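Cudberg hand kit evaluation: progress report, August
Prepared for the equipment fund, Bumport site 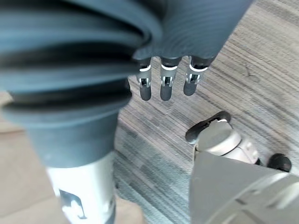

Fingers of the hand pointing down over the carpet, with a ridged cover on the robot's body at left.

Work this period was on the Cudberg hand kit, the first of the two kits named in the grant. The Wasau kit has not been delivered and is not covered in this report.

Installation took longer than planned. The mounting instructions assume a newer controller than ours, and Cudberg sent a corrected wiring sheet after we asked for one. Setup from the corrected sheet took 9 hours.

We then ran the open and close routine 200 times on each hand. The left hand completed all of them. The right hand stopped at 116 with a thumb position error, and the same error came back after a restart. Cudberg has agreed to replace the thumb drive under warranty. Grasp tests on the right hand are on hold until the part arrives.

The Lim control software was easy to learn. Its log files are hard to use, because each session overwrites the last one unless the file is renamed by hand. We have reported this to the supplier.

Spending is within budget. We ask to move $100 from travel to spare fingertips.

Next period: fit the new thumb drive, repeat the right hand run, start grasp tests.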